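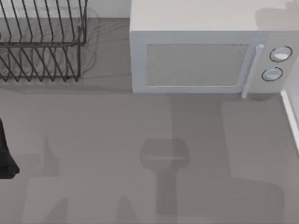
Overhead view, Greltham cell: rack, microwave, plenty of shadow.

Print | E-mail

Spent the afternoon setting up the kitchen cell in the simulator. The job is to open a microwave door. My gran manages it while holding a cat.

Worktop first. Plain matte grey. I tried a speckled one in November and the depth readings sulked for a week.

Then the lamp. It's too low, so the arms throw great soft shadows all over the worktop, and the vision code thinks one of them is a thing to be picked up. It has tried 146 times. You have to admire the commitment.

Raised the lamp by 7 notches in the settings file. Shadows moved. Code now fond of a different one.

The dish rack stays in. Thin wires are horrible to model and Toser want it "homely". Collision mesh for the rack alone is 569 faces, more than the rest of the worktop put together.

Door handle next. The old Verkby model had it as a solid block with no gap behind, so the fingers just patted it. Swapped in a slim upright bar.

Weekly upkeep, for whoever inherits this: zero the joints, reload the worktop, check both knobs still turn, clear the log. Do the joints before the worktop or you'll be doing them again.

Akanda build goes on at 2. Lamp is still too low. Tea.

Print | E-mail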